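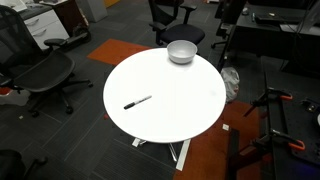

The marker and the bowl on our round table

Robot arm puts marker on the edge of the bowl, not inside. Bad data or bad table?

Posted by Sadao Yoshida, November 2024

Hello everyone. I am in the second year of a technical college and our team of two students has a semester project with a small robot arm. The task sounds very easy: pick up a marker pen from a table and put it in a bowl. We teach the arm by demonstration, which means we move it by hand with a leader arm, record the episodes, and train a policy on them. Our project name is Lotano, if you see this word in my other posts.

We have 1149 recorded episodes. In my opinion this should be enough for one marker and one bowl. The loss goes down nicely and the curves look healthy. But when we run the policy, I see the same mistake again and again. The arm finds the marker well, it closes at the correct moment, it lifts, it travels to the bowl, and then it opens too early. The marker touches the rim and falls outside on the table. Sometimes it rolls to the floor and we must look for it under the chairs.

Some details which may be important:

The table is round, white and glossy. The bowl is also white. The marker has a white barrel and a black cap.

In the first part of the recording we worked in the afternoon with daylight. Later we could get the room only in the evening, so the second part is with ceiling lamps.

The start position of the marker is different in every episode. The bowl we did not move so much. My teammate likes to put it at the far side of the table, and I have the same habit from him.

We did not put any tape marks on the table.

My teammate thinks we need to record more. I think that if we record more of the same, we will get more of the same mistake. Our presentation is in February and I do not want to spend all the remaining time in the wrong direction. Could somebody with experience tell me what to check first? Also, is it allowed to change the color of the bowl now, or do we lose all the old episodes?

Thank you for reading, and I am sorry for the long text.

Tatsuya Hayashi

Hello Sadao. I help with the robotics club at our school and we had almost the same problem last year, only with a cup and a spoon. I will write what I would do, in the order I would do it.

First, look at your own recordings before you touch anything. Take twenty or thirty episodes, from different sessions, and go frame by frame to the moment where the gripper opens. Write down where the marker is compared with the bowl. In our club we discovered that one student always released when the spoon was well inside the cup, and another student released a little before, with a small throwing movement of the hand. For a human both are fine. The policy learns something in between, and in between is the rim. You are two people, so please compare your episodes with the episodes of your teammate separately. If you did not write down who recorded which episode, maybe you can still guess from the dates.

Second, the white bowl on the white table. I believe this is a real difficulty. From a high camera the edge of the bowl is almost the same color as the table, and mainly the shadow tells you where it is. When your lamps change, the shadow moves to another side. I would not be surprised if your policy has learned the shadow. You can test it cheaply: run ten trials in the afternoon and ten in the evening, with the same positions, and see if the marker falls always to the same side of the bowl. If the side changes with the light, you have your reason.

Third, your question about the color. You do not lose the old episodes completely, but I would not mix them without thinking. If you change to a dark bowl, record a new set with it, and train one time only on the new set. Then train again on both together and compare. For one simple task a few hundred good episodes can be better than what you have now. A cheaper idea is to keep the white bowl and put a matte mat of another color under it, but this also changes the picture, so the same rule is valid.

Fourth, move the bowl! If it is nearly always at the far side, the arm has no reason to look at it. It can just remember the place. Then when you put the bowl a little to the left, it goes to the old place and opens there. Please try this in a test: put the bowl very near to the base of the arm and watch if the arm goes to it or goes to the far side.

And please tidy the release in the new episodes. Agree with your teammate on one rule, for example: go over the center of the bowl, go down until the cap is lower than the rim, wait one short moment, open. It feels slow and boring when you record it, but the policy will copy the short wait also and this helps a lot.

For the tape marks, I like small pencil points better because tape is visible to the camera.

Ikeda

check if the table moves. round tables with one leg in the middle turn a little when somebody leans on them. also check your clamps, ours became loose after some weeks and the camera was looking 2 cm more to the left, all the old data was useless after that

Sadao Yoshida

Thank you both very much. I looked at forty episodes yesterday evening. Tatsuya was right about the release: mine are lower and my teammate's are higher, and he opens while the arm is still moving. He does not agree yet, but he has seen the video. The bowl test we did also. I put the bowl near the base and the arm went to the far side and opened over nothing.

We will tighten the clamps, borrow a dark blue bowl from the kitchen and begin a new set with the rule for the release. I will write again when we have trained on it.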